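Mavumier — Pinça de cozinha Pruvura
Referência 246
Loja > Cozinha > Pinças e utensílios de mão

Há utensílios que se compram uma vez e que ficam na gaveta de cima a vida inteira, e foi com essa ideia (e com muita paciência, que o protótipo deu voltas e mais voltas) que a Pruvura chegou ao nosso catálogo. É uma pinça comprida, toda em aço inoxidável, pensada para quem vira peixe na frigideira, tira espinhas ao salmão, arruma folhas num prato ou simplesmente não gosta de queimar os dedos ao apanhar uma amêijoa da panela.

O desenho é do Hugo Cordier, que cozinhou muitos anos antes de se dedicar às ferramentas e que continua a experimentar tudo em casa, ao jantar, com a família à espera. A Sumathi Kaimal, responsável pelas nossas provas de cozinha, andou com a primeira versão no bolso do avental durante um outono inteiro e devolveu-a com uma folha cheia de notas: mola mais branda, pontas um pouco mais largas, nada de arestas junto ao polegar. Fizemos tudo o que ela pediu, e ainda bem!

As pontas têm um serrilhado fino, que segura um filete escorregadio sem o rasgar. A mola é suave, e quem passa uma tarde inteira a empratar agradece. O acabamento é escovado, de modo que os riscos do uso quase não se notam, embora haja quem goste deles — nós gostamos.

Características
Comprimento: 246 mm
Material: aço inoxidável
Pontas: serrilhadas, direitas
Acabamento: escovado
Conteúdo da caixa: 2 pinças e uma bolsa de algodão
Garantia: 4 anos

Como cuidar dela
Lave com água morna e detergente da loiça, passando uma escova macia no serrilhado, onde as escamas e as fibras de carne gostam de se esconder. Seque com um pano. Não use palha de aço nem lixívia. Se a mola ficar presa com o tempo, uma gota de óleo alimentar na dobra resolve, e depois é abrir e fechar umas quantas vezes até correr bem.

Também na mesma família
Espátula Lục, fina e flexível, para virar panquecas e ovos.
Tábua Iltstead, em faia, com rego para os sucos.

Envios e devoluções
Preparamos as encomendas na nossa oficina e enviamos em embalagem de cartão, sem plásticos. Se a pinça não lhe assentar bem na mão, escreva-nos e trocamos por outro modelo. Para restaurantes e escolas de cozinha há preço especial a partir de 200 unidades, com gravação do nome no cabo.
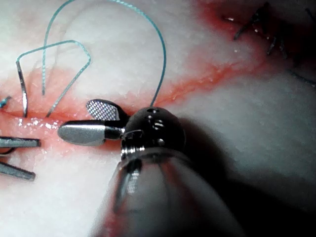

Posso usar a Pruvura numa frigideira antiaderente?
Depende do revestimento. As pontas são de aço e podem riscar os antiaderentes mais delicados, por isso aconselhamos pegar no alimento por cima, sem arrastar a pinça pelo fundo. Em ferro fundido, inox ou grelha pode usá-la à vontade.

Pode ir à máquina de lavar?
Pode, de preferência deitada no tabuleiro de cima. Retire-a no fim do programa e passe-lhe um pano seco antes de a guardar na bolsa.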